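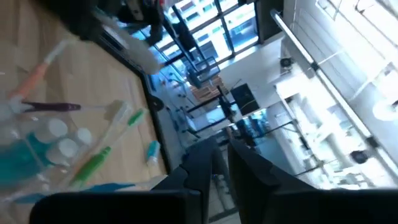
Skeltport, 11/26/24

Right, new strings day has turned into new guitar day and I need to tell someone, so you lot are getting a thread.

Went into town for one pack of strings. One! Came out with a secondhand Plalach hollowbody, the one with the two pickups and the funny little blend knob between the f-holes. I've wanted to try one for ages and there it was on the wall, slightly too high up, looking at me.

Price was 761 quid with the hard case. I'd have talked them down but I'm rubbish at haggling and I'd already been playing it for so long that the man had started tidying up near me.

First impressions. It's lighter than I thought it would be and the neck is chunkier. Proper handful. If you're used to skinny fast necks you'll hate it, but my thumb was happy straight away and I've stopped getting that ache at the bottom of my hand after barre chords.

The blend knob is the whole reason to buy one. All the way left you get the magnetic pickup, warm and a bit woolly. All the way right it's the one under the bridge, which is very bright and picks up every squeak of your fingers (and your sleeve, and your buttons). Somewhere just left of the middle it sounds gorgeous.

You can run it in stereo too, with two leads into two amps. I've only got the one amp, the little Ansah, so I borrowed my sister's keyboard amp for the other side and sat between them on the carpet like a kid. Bright side in the left ear, warm side in the right. I played the same four chords until I was told to stop.

Grumbles, to be fair about it. The output jack is on the front, in exactly the place where my arm wants to go. The strap button at the heel was loose and I've had to pack the hole with a bit of matchstick and wood glue. And the tuner on the G string is stiff, so you turn it and nothing happens and then you've gone sharp.

It also feeds back like mad if you stand too close to the amp with the bridge pickup up full. I know, I know, hollow guitar, what did I expect. Turning to face the other way sorts most of it. A folded sock in the f-hole sorts the rest but it looks daft.

Somebody's going to ask about strings so: it came with flatwounds on and I took them off the same night. Put a set of 11s on with a wound third. Much livelier. I've kept the flats in the case in case I change my mind in May, when we do the quiet sets outside.

Took it to rehearsal in Clistlow and our singer didn't notice it was a different guitar for 5 songs. Drummer noticed at once and said it sounded "expensive", so I'm counting that as a good review.

We tried it on the slow one with the long intro and it finally sounds how I always heard it in my head! With my old solid body I had to pile on reverb to get it to hang in the air. With this I hardly use any, I just roll the tone back a bit and let it ring.

Not so good on the loud ones. By the second chorus it was howling and I swapped back to the old guitar, so I'll be lugging two of them to gigs from now on. My back is thrilled.

Couple of you have asked already if it's worth paying for the new version. They're some 900 quid in the shops and as far as I can tell you get a different finish and a jack that's been moved to the side. The jack tempts me, I won't lie. But I'd go secondhand and spend the change on a decent second amp.

Will try and record the stereo thing properly once I've given the keyboard amp back and found one of my own. If anyone near Skeltport is selling something small and clean sounding, message me. It has to fit under the stairs.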